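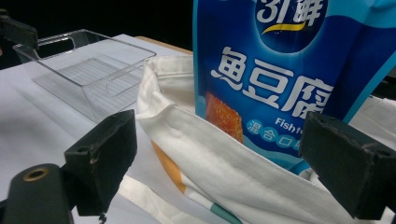 Bag packing with the hand-held gripper: where we have got to

Dear Dzifa,

I promised you a proper account before the second half of the grant is released, so I hope you have a cup of tea to hand. When I last wrote, the gripper was a pile of parts in a biscuit tin and Mawuli was still arguing for three fingers. We settled on two, and I'm so glad we did! They are plain black blocks that close towards each other, and anyone who has used kitchen tongs can work them straight away.

Most of our effort has gone into packing shopping. It sounded like the easy job when we wrote the application (it was my idea, so I can say so) and it has kept us busier than everything else put together. A canvas tote has no opinion of its own about where its opening should be. The rim folds over, the handle strap wanders across the table, and a tall, glossy packet such as the fish tofu needs a good square hold if it's to stand upright in the bag. We keep a clear plastic tray on the white tabletop beside it, and have had great fun swapping the shopping about.

You asked for numbers. Our target for this stage was 2,000 recorded goes and on Monday we reached 2,235, mostly thanks to Selorm, who comes in after supper and gets through a great many in an evening. I haven't yet been through them all to take out the duds, so please treat that as the total before sorting.

Money

Of the 3,000 pounds you kindly awarded, we have spent 1,565. The largest bill was for the motors for the arm, which came from Breva and took two goes to get right, as the first box had the wrong shafts. The rest went on cable, screws, finger blocks, our share of the bench rent at the Hatton Road workshop and, I must confess, rather a lot of groceries. Ebenezer has the receipts in a folder and will send you copies.

What has given us trouble

The fingers are wearing. The corners have scratched through to a lighter grey and there are scuffs on the faces too. They still grip well enough for our purposes, but Mawuli would like to try a softer pad on the inside and has cut some samples from an old bicycle inner tube.

The clear tray is a nuisance for the software. It is see-through and it sits on white, so Selorm's program loses the walls quite often and finds the ridges in the bottom instead. We have talked about putting coloured tape on it, though that feels a bit like cheating, and I would welcome your view.

Next

The arm itself is bolted together as far as the elbow. Mohammed-Awal is wiring the wrist now and hopes to have the same pair of fingers fitted to it by November. Once it moves, we would like to start with boxes and tins before letting it anywhere near a soft bag.

Do come and see us at Vallville if you are passing. Evenings after seven are best, and the side door sticks, so give it a good shove.

With warm thanks from all of us,
Ebenezer's bench-mate and your regular correspondent,
Mrs Acheampong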